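Ridgeway linen exchange reopens with longer hours and a bigger sorting room

RIDGEWAY, 13 August 2021 – The linen exchange on Murarura Street opened its doors again this week after a long stretch of closed shutters, and the line ran past the bakery and most of the way to the bus stop before the first sheet had changed hands. People had come with pillowcases under their arms, with tablecloths folded into shopping bags, and in one case with a baby stroller full of curtains (the baby was being carried). It was a warm morning, and there was a good deal of catching up to be done while everyone waited.

For those who have moved to town lately and may not know the place, the exchange works on a very simple idea. You bring in clean household cloth that you no longer need, you get a paper token for each piece, and you spend your tokens on cloth that someone else no longer needs. There is no money in it, apart from a yearly membership of 20 dollars, and even that can be paid in mending if you are handy with a needle. The exchange began with 12 families sharing a church hallway, and over the years it has dressed a great many beds, kitchen tables and drafty windows in Ridgeway.

It closed in February, when a pipe gave way above the back room and the ceiling came down on the shelves. Much of the stock had to be washed twice, and some of it could not be saved at all. Members took the rest home in bags and boxes and kept it in attics, spare rooms and at least one garden shed until there was somewhere dry to put it again. The organizers say that 2,151 pieces have now come back and been checked, which they admit is more than they had dared to expect.

The new sorting room is the part that everybody wanted to see. It used to be the storeroom of Farnisora, the paint and wallpaper shop next door, which moved to smaller premises in the spring and let the exchange have the extra space at a friendly rent. A doorway has been opened between the two buildings, the floor has been leveled, and there are proper racks where there used to be stacks. Long tables run under the window, so that anyone looking for a stain or a thin patch can do it in daylight, and the old strip lamp that made every white sheet look yellow has finally been retired.

Cloth is now arranged by color as well as by size, a change that members had been asking for as long as anyone can remember. If you are trying to match a bedspread you already own, or you simply have your heart set on a blue bedroom, you no longer have to dig through a whole pile of doubles to find out whether there is anything for you. The blues and greens were the most popular shelves on opening morning, and the pale ones in particular went quickly, those quiet shades that slip from gray-blue into teal as the light moves over them.

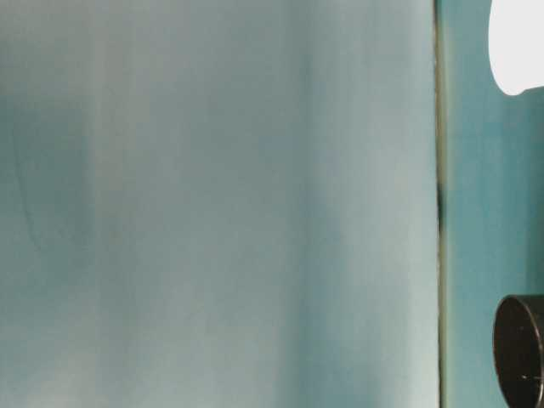

Longer hours, and an evening for menders

The exchange will be open for more of the day than before, from nine in the morning until six, and it will stay open until eight on the first evening of each month for a mending circle. Bring your own scissors if you have a pair you like, but thread, needles and pins are provided, and so is tea. Two sewing machines have been donated by Worex, the small repair firm on the corner of the square, and both have been serviced and are ready for use. Beginners are very welcome, and the organizers are keen to stress that turning up a hem is quite enough for a first visit.

There are a few house rules, much the same as they were. Everything should be washed and fully dried before it comes in, and ironed if you can manage it. Pillows and quilts cannot be taken, as there is still no room to store them, although the animal shelter is usually glad to have old ones. Torn pieces are fine so long as you say where the tear is. A scrap of paper pinned near the spot will do nicely, and it saves the sorting team a lot of peering.

Tokens from before the closure are still good, a question that came up again and again in the line. If yours were lost in the meantime, as seems to have happened to quite a few people, tell whoever is at the desk and they will look you up in the membership book.

Membership stood at 68 households when the ceiling came down, and every one of them has been written to. New members can sign up at the desk during opening hours. Anyone with shelving, sturdy baskets or wooden clothespins to spare is also asked to stop by, and there is a particular shortage of single fitted sheets for children's beds, so do have a look in the closet before you come.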